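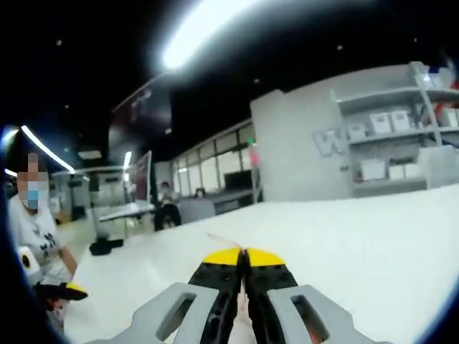
Okmont Community Library, Mending and Textiles Club

The woman who runs our mending evenings learned to darn from an aunt in Plostmont, who charged her a nickel for every lumpy heel. She has led the club for six years and agreed to talk before the November session, while the kettle was heating.

Most newcomers bring socks, she said. "They bring the worst pair they own. I tell them to start on one with a hole smaller than a dime."

She uses wool on wool and cotton on cotton, and cuts her lengths no longer than her forearm. "Long thread knots. People don't believe me until they've spent half an hour picking one out."

Her own supply came from the Nolte mill shop, which closed two winters ago. She bought what was left on the shelf, including a cone of gray darning wool marked 800 yards. "I'm still on it. I'll probably leave it to somebody."

Asked about visible mending, she shrugged. She likes it on elbows and doesn't care for it on collars. A member once covered a cardigan in orange patches and wore it to a wedding in Wutuvstead. "She looked great. I would have matched the yarn."

The club keeps a box of donated buttons, last sorted in the spring, when the total came to 1,234. She would like fewer shirt buttons and more for coats.

Sessions start at 6:30 p.m. in the second-floor meeting room. Bring your own scissors. Needles are provided, and she asks that you put them back in the tin.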